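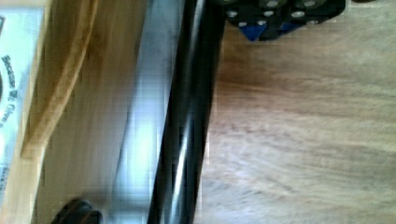

Mes petites astuces pour un internet qui tient la route à la maison

Quand la fibre est enfin arrivée dans notre rue, en septembre, j'ai cru que tous mes soucis étaient réglés. Le technicien est passé, il a percé son trou derrière le buffet, il a branché la box et il est reparti. Le soir même, dans la cuisine, impossible de lancer une recette en vidéo ! Alors j'ai cherché, j'ai bidouillé, j'ai râlé un peu aussi, et je vous note tout ici comme ça vient.

Commencez par mesurer. Branchez un ordinateur à la box avec un câble, fermez tout le reste et lancez un test de débit. Chez moi : 831 Mbit/s au câble, 96 en wifi dans le salon et 2 dans la cuisine, porte fermée. Le problème ne venait donc pas de la fibre, et j'ai bien fait de regarder avant de passer une heure au téléphone avec l'assistance.

Sortez la box du meuble télé. Je sais, elle est moche. Posez-la en hauteur, bien dégagée, loin du micro-ondes et de l'aquarium (l'eau arrête très bien les ondes, ma belle-sœur en a fait l'expérience avec ses poissons rouges). La mienne est maintenant sur l'étagère des livres de cuisine et je suis passée à 84 près de l'évier, ce qui me suffit largement.

Attention au cordon de fibre, le petit fil tout fin entre la prise murale et la box. Ça ne se plie pas comme une rallonge ! Faites des boucles larges, de la taille d'une soucoupe au moins, et ne le coincez jamais derrière un pied de meuble. Si vous devez le débrancher, remettez tout de suite le petit capuchon, et on ne regarde pas dedans.

Pour les câbles réseau, j'utilise des bandes auto-agrippantes coupées dans un vieux rouleau de jardinage. Les colliers en plastique serrent trop et il faut les couper dès qu'on ajoute un fil. Une étiquette à chaque bout, écrite au feutre indélébile, et c'est réglé pour des années.

Vous avez deux noms de wifi chez vous, un en 2,4 GHz et un en 5 GHz ? Mettez la télé et l'ordinateur sur le 5 s'ils sont proches de la box, et laissez l'imprimante et les ampoules connectées sur l'autre. Mon imprimante refusait tout net le 5 GHz, j'ai failli la jeter.

Nele Stevens m'a écrit après mon dernier billet pour me demander s'il fallait acheter un répéteur. Ma réponse : déplacez d'abord la box, et si ça ne passe toujours pas, placez le répéteur à mi-chemin – surtout pas dans la pièce où ça ne capte pas, il n'aurait rien à répéter, le pauvre.

Dernière chose, le mot de passe. Je l'ai recopié sur une fiche bristol glissée dans le tiroir à torchons, avec le numéro de contrat et celui de l'assistance. Le jour de la panne, on n'a pas internet pour aller les chercher.

Publié le 4 janvier 2020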